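The **Heltcombe Desk Challenge** is a student project in robotic manipulation run each year at Fodley Technical College. Teams programme robot arms to sort and put away stationery on a tabletop. It forms part of the second-year automation course and carries the module number 2626.

## History

The project was set up by Fereshteh Bahrami, a lecturer in control engineering, as a replacement for an older conveyor-sorting exercise. It takes its name from the Heltcombe building, where the first assessed runs were held one February. In its early years each team worked with a single arm. Two-arm tasks were added later, at the request of students.

## Task

Each team has 490 seconds to complete a run. Pens and pencils are the standard objects. They are difficult to grasp because they are thin, roll easily and often lie close together. Other desk items may remain on the table during a run, and moving one without need incurs a penalty.

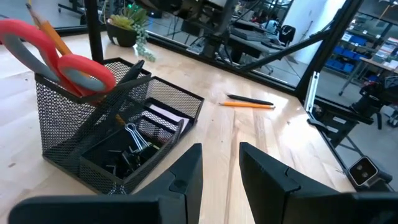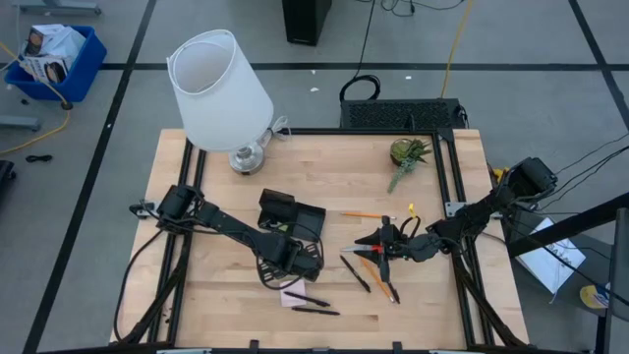
*Writing implements on the tabletop during project work. Photographs: Finton Robotics Society, Fodley Technical College.*

Control may be by teleoperation or by a trained policy, and the two are marked separately. Teams using a trained policy must submit their demonstration recordings with the code. Most entries use views from the wrist together with a wider view of the table.

## Assessment

Runs are scored by two members of staff. Points are given for each item placed correctly and deducted for drops, for contact between the arms and for any manual reset. A team may attempt the task up to seven times, of which the best 4 runs are counted. A written report makes up the rest of the mark.

The Xue Prize is awarded for the clearest report, regardless of the score on the table.

## See also

- Finton Robotics Society
- Pick and place
- Teleoperation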